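Pomine notebook, 16 Feb 2021
Dustpan task, day 2 of collection

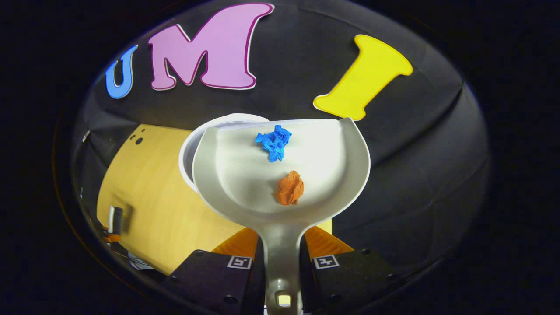

Good day! We changed the grasp rule this morning and I think it's the best decision we've made on this task so far. Yesterday everybody took the dustpan wherever they liked along the handle, and the wrist angles were all over the place. New rule: fingers close on the handle just under the scoop, pads flat against the sides, then lift. With the long part of the handle hanging down past the fingers there's much less wobble when you tip the scoop over the bin. I did the first batch myself to get a feel for it and I barely had to think about the wrist after the third or fourth go.

Task as written on the sheet now, so we stop arguing about where an episode starts:

Start: dustpan flat on the table, paper already in the scoop, bin standing anywhere on the wood. Gripper open, pointing at the table.
Middle: grasp, lift, carry to the bin.
End: paper in the bin, dustpan back on the table, gripper open again and clear of it.

If a ball falls out on the way, keep recording and pick it up with the gripper. Tag it "recovery". Please don't throw these away! I know it feels like a botched run, but those are the ones I'm most excited about. The Umimden set we trained on before had hardly any of them and the policy just carried on pouring from an empty pan.

Count at lunch: 400 good episodes. Target for the week is 600, so we're well ahead, and I'd like to spend the extra time on variety and not just pile up more of the same.

Paper. Blue and orange both work nicely against the pale scoop. Two balls per run for now, then one, then a whole pile. Crumple them fresh every so often, the old ones get tight and round and roll like marbles, while a new one with lots of corners sits still until the pan is really steep. We want both kinds in there. It's a surprisingly rich little problem (I spent ten minutes just tipping the pan by hand and watching when they let go).

Tracking. Replayed the morning's trajectories over coffee. 22 episodes had a jump in the pose, nearly all in the same spot, during the pour, when the pan swings up and fills most of the view. That makes sense: the tracker has only a bit of table and the backdrop left to hold on to, and plain black folds give it very little. The big letters help a lot, I think. Idea: put more stuff up in the gap between the M and the I and see whether the number drops. Cheap to try. Also pour a little slower, especially at the start of the tilt.

Finger width looks clean, both tags read well through the whole grasp in every episode I opened. Width curve is lovely, one drop, flat line, one rise. You can pick out the recovery runs from the curve alone, with the extra bumps at the end. We could probably sort them automatically and skip the hand tagging. Will write a small script for that.

Bin. Move it between runs. I caught myself leaving it up and to the left of where I stand for something like a whole hour, and a policy will happily learn "go up and left" and never look at the bin at all. From now on: left, right, near edge, far edge, change every five episodes. Same for the direction the handle points at the start.

Things to do
- clear the scraps off the side of the table before each batch
- recovery script
- more texture on the backdrop, then repeat the pour check
- second dustpan, different color. The one from the Wijaya order would do if it ever shows up
- copy today's sessions to the Gralent drive, check sizes before wiping the card

First training run goes on tonight with whatever has passed the check by then. It's too early to expect much and I don't care, I want to see what it does with the tilt. Plan is to have the full cleanup sequence, sweep included, going by April. Sweeping needs both hands, so the second gripper has to be calibrated first, and the latency between the two has to be measured again after the firmware change.

Later: tried the slower pour on a short batch. No jumps. Keeping it.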